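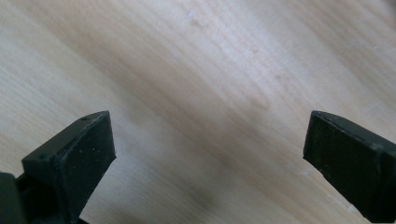

Pale wood grain, close view, between two black gripper fingers.

Punden Stormwater Department
Detention Basin and Outlet Inspection Checklist
Form 3706

Facility: Markine Detention Basin
Access: service gate on Gallardo Road
Date of inspection: 17 November 2022
Inspector: Lech Marciniak
Weather: overcast, light wind, no rain during inspection
Type: annual, with follow-up on open items from last year

Rating key: S = satisfactory. M = maintenance needed. R = repair needed. NI = not inspected. Any item rated M, R or NI must carry a comment.

Section 1. Access and Site Security

1.1 Service gate opens, closes and locks. S
1.2 Perimeter fence complete and upright. M
Comment: Bottom rail has pulled away from the post at the northeast corner, leaving a gap large enough for a child to pass under. Temporary ties were placed during the inspection. Permanent fastening is to be done by department crew.
1.3 Warning signs present and readable. M
Comment: Sign at the gate is good. Sign on the south side is faded and should be replaced with the current version, which carries the after-hours telephone number.
1.4 Service road passable by truck. S
Comment: Shallow ruts near the turnaround. Monitor.

Section 2. Embankment

2.1 Crest level, with no visible low spots. S
2.2 Upstream slope free of slides, cracks and erosion. R
Comment: Erosion channel on the upstream slope, 44 inches long, beginning just below the crest. The channel was noted last year as a bare patch. It is to be filled, compacted and seeded before spring. The inspector recommends straw matting over the seed.
2.3 Downstream slope free of wet areas and seepage. S
Comment: Slope and toe walked over the full 177 feet. Ground firm throughout.
2.4 Animal burrows. M
Comment: Two burrows on the downstream slope near the east end. Neither appears recent. Flag, confirm inactive, and backfill.
2.5 Woody growth. M
Comment: Saplings are returning along the toe where they were cut two years ago. Cutting alone has not been enough. Roots are to be removed while the stems are still small. Mowing has otherwise been kept up and grass cover is good.

Section 3. Inlet and Forebay

3.1 Inlet pipes open and free of blockage. S
3.2 Stone apron in place. S
3.3 Sediment depth in forebay within limit. M
Comment: Depth at the marker post is close to the cleanout line. Cleaning may be put off until the dry season but should be placed in next year's budget request.
3.4 Trash and floating debris. M
Comment: Bottles, packaging and one tire, mostly at the west inlet. Removed to the gate for pickup.

Section 4. Outlet Structure

4.1 Concrete riser sound. S
Comment: Hairline crack on the north face, unchanged from the previous report.
4.2 Trash rack secure and clear. R
Comment: One anchor bolt missing and a second loose. Leaves cleared by hand. The rack must not be left in this condition through the winter. Work order issued to Truredum under the existing service contract.
4.3 Drain valve operates through full travel. NI
Comment: Valve wheel was locked and the key on the truck ring did not fit. Return visit required. The correct key is to be labeled and kept with the site file.
4.4 Outlet pipe interior. S
Comment: Viewed from the downstream end with a hand lamp. No joint separation seen within the lighted length.
4.5 Emergency spillway clear. S

Section 5. Records

5.1 Emergency contact sheet current. M
Comment: The sheet lists 154 downstream addresses. New homes at the lower end of Gallardo Road have not been added.
5.2 Operation and maintenance manual on file. S
5.3 Prior work orders closed. M
Comment: The order for gate hinge replacement was completed but never signed off.

Overall Rating: Fair

The basin is fit for continued service. Items 2.2 and 4.2 are priority repairs. Item 4.3 is to be inspected before the end of November and the result attached to this form. Residents who notice a blocked inlet, a damaged fence or standing water on the downstream side are asked to call the department and should not enter the fenced area.

Signed: Lech Marciniak
Copies: site file; Punden town clerk; Truredum (Section 4 only)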